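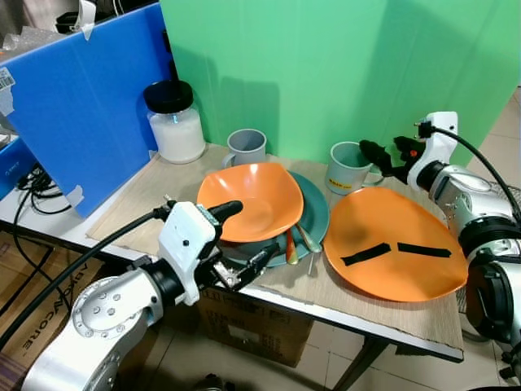

Unit 9. Planning the budget for a two-arm table cell

Please read before the February session.

The arms take most of the money, but students often forget the small lines. In the Holtmont plan these came to 1,084 dollars:

Gripper fingers, 2 spare pairs
Cable ties and longer cables
Backdrop sheets and table cover
Plates, mugs and spoons for the tasks

Ask each supplier for the delivery time in writing. Mavska quoted 47 days for fingers – Smadi did not answer this point.

Homework: write your own list, with one price for each line.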